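Home Security Systems – Unit 4: Sensors, Zones and Entry Delay
Course notes, Purkbridge evening program, September intake
Instructor: Innes Hepburn

Read this before the lab. Bring your meter and the zone worksheet from Unit 3.

4.1 What a zone is

A zone is one input on the panel that the panel can report by itself. On a wired panel a zone is a pair of terminals. On a wireless panel it is a slot in memory with one sensor enrolled in it. If three windows share one wired zone, the keypad shows one name for all three, and the homeowner has to walk to each window to find the open one. For that reason we put every exterior door on its own zone and group windows by room.

The training panel is the Keneo. It has 31 usable zones. Zone 32 shows up in the menu but is reserved for the keypad tamper, so don't assign anything to it.

4.2 Door and window contacts

A contact is a reed switch and a magnet. The switch goes on the fixed part (the jamb or frame) and the magnet goes on the part that moves. With the door closed, the magnet holds the switch closed and the loop is complete. Open the door and the loop breaks.

Check the gap on the sheet that comes with the contact. Steel doors shorten the working gap, sometimes by half, and you may need a spacer or a wide-gap contact. Test with the door closed but pushed and pulled by hand. A loose latch that lets the door move a little is a common source of false alarms, and changing the sensor will not fix it.

4.3 End-of-line resistors

A plain closed loop can be defeated by twisting the two wires together. With a resistor at the far end, the panel looks for a set resistance. A short reads as trouble or alarm, and so does an open.

The resistor belongs at the sensor, at the far end of the run. Fitting it inside the panel box makes the zone read normal and protects nothing. Every year some of the lab boards come back this way, so expect to be marked down for it.

Normal: the resistor value
Open contact: no reading (open circuit)
Shorted cable: close to zero

Take the reading with both zone wires off the panel terminals. If you leave them connected you are measuring the panel too.
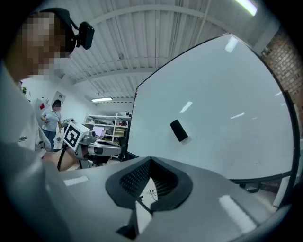
4.4 Motion detectors

A passive infrared detector reacts to a warm body moving across its field of view. It is better at catching someone who walks across the room than someone who walks straight toward it. Corner mounting helps because most paths through the room then cross the pattern.

Keep detectors away from heating vents, and don't aim them at windows that get direct sun. Pets are a separate problem. A "pet immune" rating assumes the animal stays on the floor. A cat on the back of a couch is at chest height as far as the detector is concerned.

Walk test every detector after mounting. The Gillies units we use have a small light that can be turned off by a jumper – leave it on for the test and turn it off when you finish.

4.5 Entry and exit delay

Doors the family uses to come and go get a delay zone type. Everything else on the perimeter is instant. Motion detectors on the path between the entry door and the keypad are set as interior follower: they wait if the delay door opened first, and alarm right away if it didn't.

Don't set a long delay just to be on the safe side. Walk from the door to the keypad at a normal pace, carrying something, and set the delay from that. Check the minimum allowed by the panel and by the monitoring company before you write it down.

4.6 Event log

The panel stores 500 events and then writes over the oldest. Before clearing a false alarm complaint, read the log first. Look for the same zone opening at the same time of day, low battery reports, and any AC loss shortly before the alarm.

4.7 Worksheet (due at the next session)

1. Draw the ground floor of the Firside practice house and number each zone.
2. Give the zone type for each and one line on why you chose it.
3. Mark where each end-of-line resistor goes.
4. One of the 2 motion detectors in the drawing is badly placed. Say which, and move it.

Make-up labs are run by Dušan Hrubý in room 720. Sign up on the sheet by the door.

Next unit: sirens, backup batteries and load calculations.

Purkbridge Evening Program | Contact the course office | © Purkbridge | Back to top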